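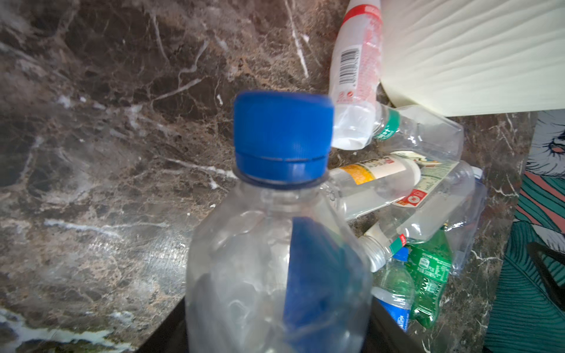
Chapter 4
What a Price Tells You, and What It Doesn't

Most introductions to pricing begin with the claim that a price is information. Buyers read it, sellers read it, and between them the market works out what a thing is worth. I have taught that sentence for 17 years and believe it less each time. Take drinking water. A clear bottle with a blue screw cap, standing in front of polished dark marble, looks like something you should pay for. Put the same bottle on a gas station shelf and most people would expect to pay less. The price follows the counter at least as closely as it follows the contents, and the standard model has very little to say about counters.

The usual defense is that buyers are paying for a "bundle": the drink, the location, the service, the mood. Perhaps they are. But a bundle that can be stretched to cover any price at all explains none of them. When you meet the word in this chapter, ask what would have to happen for the author to admit the bundle was wrong.

The best-known evidence on the other side is the Drumivbridge survey, in which 3,022 shoppers were asked what they would pay for household goods in three settings. The authors reported that setting raised stated prices by 14 percent. Students like this result, and they should be slower to. Stating a price costs nothing. Bořivoj Michalík, who went back over the survey forms, found that some 20 of the interviewers had read the setting aloud twice, a strong hint to anyone trying to be helpful. The effect shrank once their interviews were dropped. It did not vanish, and Michalík never claimed it did, though he is often quoted as if he had.

We will look at the survey again in Section 4.3, next to the Fider sales records, which cover real purchases but leave out everyone who walked away. Neither source settles the matter.

Before going on, write down the last three things you bought and what you think each cost to make. Keep the list. You will need it for Section 4.2, where most of your guesses will probably look too high.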